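OK, a long one today. Somebody asked me in the replies last night whether a robot can clear a dining table yet, like really clear it, and I typed three different answers and deleted all of them. So, thread!

2/ Background for the new people: I run the counter and the back room at a small repair shop, and I've been hooked on home robot stuff for years. I am not an engineer. I read the papers badly and I watch the simulations way too late at night.

3/ And my favorite chore to argue about is table clearing. Everybody wants to talk about laundry or dishes. I want to talk about the table where the whole family drops their junk. 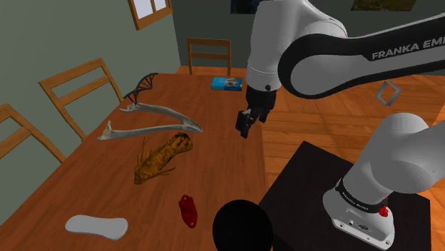
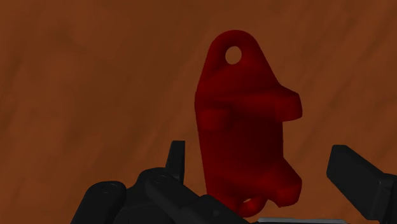 4/ All simulated, before you ask. I love simulation for this because you can put the weirdest stuff in the world on a dining table and nothing gets scratched. Bones, a DNA model, why not. My kid's end of our table is worse.

5/ So when people say "can it clear a table" they're really asking a pile of questions at once. Can it see the thing? Can it tell the thing from the table? Does it know where to grab? Can it hold on? Does it know where the thing GOES? I'd grade every one of those differently.

6/ Seeing the thing: pretty good! Way better than five years ago. Put a mug, a shoe and a banana in front of a decent camera setup and the software will probably find all three. Clear glasses are still a nightmare. So is anything shiny. My reading glasses would be safe from any robot on earth.

7/ Knowing where to grab: this is the part I could talk about all day. A box is easy. Flat sides, pinch it, go. But most of what lands on a table isn't a box. It's lumpy, or it's long and thin and heavier on one end, or it has bits sticking out where you'd want to put a finger.

8/ You and I do this without thinking. You pick up a hairbrush by the handle, or by the bristle end if the handle's under the mail, and you've already shifted your fingers before you know it was slipping. A two-finger gripper doesn't get to do much shifting. It picks a spot and commits.

9/ Try it at home, I'm serious. Tape your fingers together so you've only got a thumb and one big paddle, put on a ski glove, then clear your own table. I did this in September and it took me 9 minutes to move what normally takes me one. I also dropped a salt shaker. The salt shaker is fine.

10/ The glove is the important part, by the way. With the tape alone I did OK. With the glove I couldn't feel anything and I started squeezing everything way too hard. Lots of arms are basically wearing the glove.

11/ Now the shop floor, which is what I actually get paid to care about. We had a sales rep from Werketti come by with a pitch for a bin picker. You dump mixed parts in a bin, the arm takes them out and sorts them. He had a nice video. 300 picks, no misses.

12/ I asked what the parts were. Same part! 300 of the same part! Which is great if you make one thing, and there are plenty of shops that do. We fix whatever walks in the door. Monday it's a mixer, then somebody's grandpa's radio.

13/ To be fair to the guy, he didn't try to wriggle out of it. He said mixed parts were "on the way." I've heard "on the way" before, I also have a sofa that's on the way.

14/ What I'd love in the shop is really boring. Take this tray of screws and knobs and brackets and put each kind in its own cup. I don't care if it's slow. It can run while I'm at lunch. It can run overnight and get through 120 pieces and I'd be thrilled.

15/ And I think that one is close! Fixed spot, good light, no kids, no dog, everything fits in a hand. If it drops one it lands in the tray and it tries again. That's a forgiving job and forgiving jobs are where I'd put money.

16/ A house is not forgiving. The chair's been pushed out. The light's different at 5 pm. There's a phone charging with the cord across everything. And if it drops one, it's your grandmother's sugar bowl.

17/ Somebody always brings up the Filberg table demo here. Yes, I've watched it. Yes, it's impressive. It's also the same six dishes in every clip, and the video is sped up – look at the clock on the wall behind it. I'm not mad about it, I just want the clock mentioned in the headline.

18/ The thing I liked better was a little write-up from the Fisisbridge people, because they put the failures in. Long objects tipping out of the fingers. Flat things the gripper couldn't get under at all. Flat things are so hard! Try to pick up a placemat with tongs.

19/ I wish everyone published that page. I learn more from "here is the stuff we dropped" than from any amount of music over slow-motion grabbing.

20/ OK and then the question I think gets skipped: where does it go? Say the arm can pick up anything you like. Great. Now it's holding a bone-shaped dog toy, or a bill, or half a school project. Trash? Shelf? Back of the table because someone's still using it?

21/ At our house the rule for the DNA-model type of object is "do not touch, it's due Friday." I don't know how you tell a machine that. I barely know how you tell a spouse.

22/ My neighbor over at Domínguez Upholstery (two doors down, great folks) says she doesn't want a robot that puts things away. She wants one that moves everything from the cutting table into one big basket, so she can use the table. Then she'll sort it herself.

23/ I think she's onto something! The basket robot! It doesn't have to know what anything is. Pick up, drop in basket, repeat until you see wood. I'd buy the basket robot before I'd buy the genius butler.

24/ Even the basket robot has to get a grip on the lumpy stuff, though, so we're back at post 7. Sorry.

25/ My scorecard as of February 4, 2021, so you can all come back and laugh at me:
Sorting small parts in a tray at a shop: yes, soon, and I'd pay for it.
Clearing a table into a basket, with somebody nearby: maybe.
Clearing a table and putting it all away, nobody home: no, not for a good while.

26/ Cost is its own thread. A nice research arm costs more than my van. The cheap ones wobble. We got a used one for the shop for a weekend trial and it spent 2 days nudging the same spring around the bench.

27/ A few replies already, so quick answers. Yes, suction cups help a lot, mostly on smooth flat stuff. No, I don't think it needs to look like a person. Yes, I've seen the one that folds towels, and I love it, and I would go make a sandwich while it folded one.

28/ If you work with grippers and I got something wrong, please tell me, I mean it. And if you've got a chore you'd hand over tomorrow, put it in the replies. Extra credit if it's gross. I'm doing the next thread on drains.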